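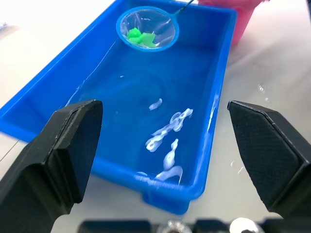

Gel sea creature kit, shapes keep going blobby and water goes cloudy??

inkypaws
June · 77 views · 4 shares

Hi all, hoping someone's done these. Got the Hurnix gel creatures set from Stojanović toys in town, the kind where you fill a little mould with coloured gel and dip it in a tub of setting water. Kids love it. Me less so.

Problems:

Green one just comes out as a lump. Scooped it up in the net and it's meant to be an animal, no idea which. White ones sort of work but they join up in chains, or you get one with a big round head and a skinny tail. Loads of little bits floating about too.

Also the water. Starts clear, then gets milky swirls after a few goes and there's white smears all up the sides of the tub. Does that mean it's used up? Booklet is one folded sheet and mostly warnings. Used the whole sachet of powder, 35 g, in cold tap water up to what I thought was the line.

Would like to sort it before the cousins come round at teatime tommorow. Thanks in advance

3 comments

wetsleeves
51 people found this helpful

Right, had this exact trouble. Few things.

Milky water isn't used up, it's gel that's come off the mould. Every time you dip with gel smeared over the edge it ends up in the tub. Wipe the edges with kitchen roll first. Made a massive difference here.

Chains = you're squeezing too fast or moving the mould while it's under. Fill it level, not heaped. Lower it in flat, slow, then leave it alone and count to 20 before you tip it. If you shake it to get the shape out early the tail stretches, there's your big head skinny tail thing.

Green lump. Ours did the same, green was runnier than the white. Give the bottle a proper shake and stick it in the fridge for a bit. If it's still sloppy do your simple shapes in green and save the fiddly ones for the other colours.
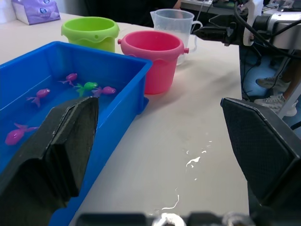

Photo: wetsleeves / Umitz community gallery

Fish are easiest for little ones to play with afterwards imo. Pink ones and a green one in clear water in the tray, couple of toy buckets on the side for taking them to "the vets" or whatever it is that day. And get a measuring jug out!! Guessing the line is how I got my first batch wrong. Too much water and nothing sets properly, you just get soup.

Fresh tray of plain water for finished ones btw, don't leave them in the setting mix. Mine sat in it for 50 minutes while we had lunch and went hard and shrivelly.

oddsockdrawer
2 people found this helpful

we used Stestum gel refills instead, less runny. cant remember where from. tub wipes clean with warm water if you do it the same day, if it drys on you'll be scraping

brackenlane
9 people found this helpful

Agree with most of the top answer but I wouldn't bother with the fridge, just buy a new bottle if it's gone thin. Hard water might be part of it as well, we're in a very chalky area and did better with filtered. Could be coincidence, only tried it the once.

Use the net for fishing out all the scraps between goes. Otherwise they stick to the next one and you get lumpy creatures. Bits go in the bin, NOT down the sink, ask me how I know.

inkypaws
Brilliant thank you, wiping the edges now and have found a jug. Will try the fish ones tonight once they're in bed

Share · 6 shares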